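20 octobre 2025
Par l'atelier

Reprise du carnet après une petite pause, avec un café et beaucoup de retard sur mes notes. Les nouveaux doigts des pinces à main sont montés depuis ce matin, d'après le plan Stodero que nous traînons depuis avril, et je suis bien contente du résultat, même si la vis du fond reste pénible à atteindre (prévoir la clé longue, la courte est une torture !).

On a donc repris les essais avec le chiffon vert, celui en microfibre, parce qu'un tissu mou pardonne beaucoup moins qu'un bloc de bois. 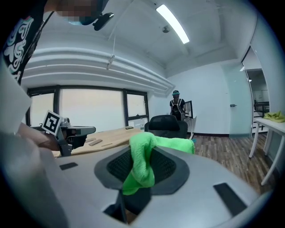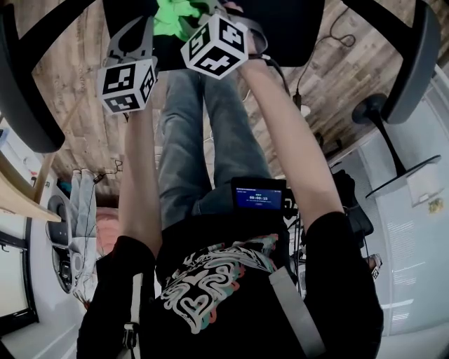

Club Utumard — groupe pinces et automatismes

Côté mesures, j'ai refait l'étalonnage des marqueurs : 244 vues gardées, 22 jetées pour cause de flou. Le ressort Galanis me paraît encore un peu dur, et après plus de 5 prises d'affilée j'ai le pouce qui proteste — on essaiera le modèle souple. Si quelqu'un passe à l'atelier avant moi, merci de laisser les 2 pinces réglées comme elles sont, j'ai noté la position des butées au crayon sur la boîte Pasbridge.

À faire : recoller le patin gauche, renommer les fichiers, racheter du frein-filet.

Contact | © Club Utumard | Haut de page

Commentaires

tournevis_plat : Essaie par le dessous pour la vis du fond, ça passe avec la clé courte.

mireb : Le ressort souple est dans le tiroir du bas, sers-toi !

L'atelier : Merci à vous deux, je regarde ça demain.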